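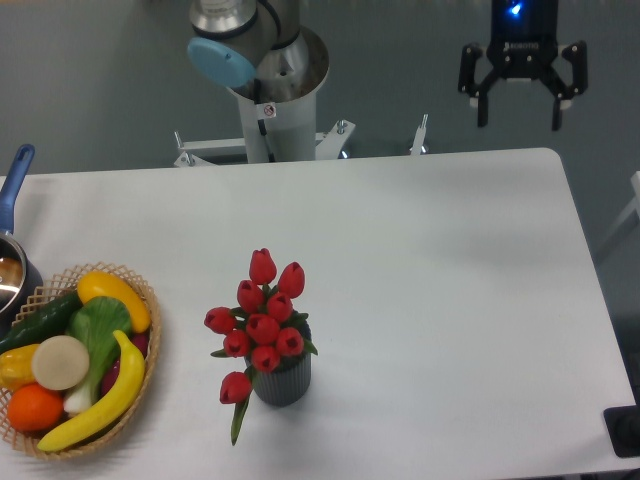 Wanmont Large Prep Table, White

A big, plain, flat-topped table for teaching kitchens, test kitchens, community halls and workrooms. The top is a white rectangle with straight sides and a rounded corner, and there is no lip or upstand along the far edge. It can be worked from more than one side, or pushed up to a wall or a second table if the room calls for it.

The size is the main reason people order it. A small saucepan with its long handle turned to the back takes up one end and leaves plenty of bench for chopping boards, trays, scales and paperwork. White shows crumbs and spills straight away, so you can see what still needs a wipe.

Price: $3,562 including GST
Availability: made to order, 18 working days from deposit
Colour: white only
Maximum evenly spread load: 200 kg
Warranty: 5 years on the top and underframe
Delivery: flat, on a pallet, kerbside as standard

What comes with it

One top, one underframe, a bag of fixings, a hex key and a printed assembly sheet. Adjustable feet are already fitted. Castors are not included and the underframe is not drilled for them. If you want a mobile table, have a look at the Corkero trolley range instead.

Assembly

Two people are needed because of the weight of the top. Lay it face down on a clean blanket, fit the underframe loosely, check it is square, then tighten everything. Turn it over with one person at each end. Don't lift it by a corner.

Level the table once it is in its final position. Put a spirit level along the length first and then across the width, and turn the feet by hand until they are firm on the floor. Check again after the first month of use.

Using it in a kitchen

The top is a general preparation surface. It is fine for cold and warm items, but pans straight off the stove or out of the oven need a trivet or a folded tea towel under them. Marks from hot cookware are not covered by the warranty. Use a board for cutting.

Cast iron and unglazed pottery should be lifted, not dragged. Dark streaks from metal bases can usually be taken off with cream cleanser and a soft cloth, used lightly.

If pots will be in use near people walking past, turn the handles inwards so they don't stick out over the side.

Cleaning

Wipe down with warm water and a little dishwashing liquid, then dry with a clean cloth. For sanitising, use a food-safe spray at the strength given on its label. Tea, beetroot, turmeric and red wine should be wiped up when they happen.

Do not use steel wool, oven cleaner, undiluted bleach or scouring powder.

Heavy equipment

Stand mixers and benchtop ovens can sit on the table provided the total stays within the load limit and the weight is not all on one spot. Please don't drill or clamp through the top without talking to us first. We can supply a reinforced underframe for fixed equipment. It has to be ordered with the table and can't be added later.

Choosing between this and the Esteves

The Esteves bench is narrower and has a shelf below. It suits a galley kitchen or a run along a wall. The Wanmont has no shelf and gives you knee room, so it is the better choice if people will be sitting at it for part of the day. Both stand at the same height and can be placed end to end.

Customer comments

"We use ours for beginner cooking classes. Six people can work at it without bumping elbows. The only nuisance was getting it through the side door, so measure yours first." Abbas Dehghan

"Good solid table. Assembly sheet could have bigger drawings. Took us most of a morning, including moving the old one out." Aníbal Amaral

Delivery and returns

Delivery is quoted by postcode. Kerbside means the driver will take the pallet off the truck and leave it at the front of the property. Inside delivery can be booked for an extra charge where there are no stairs. Check doorways, hall corners and lifts before you order, as the top comes in one piece.

Open the packaging and look over the top before signing. Chips and scratches have to be noted on the driver's docket. Made-to-order tables can't be returned for change of mind.

Orders placed during August may be held for dispatch while the warehouse does its stocktake.

Related items
Esteves wall bench
Corkero trolley
Clitier stacking stool, white or grey
Replacement feet, set

Page updated 2025-07-17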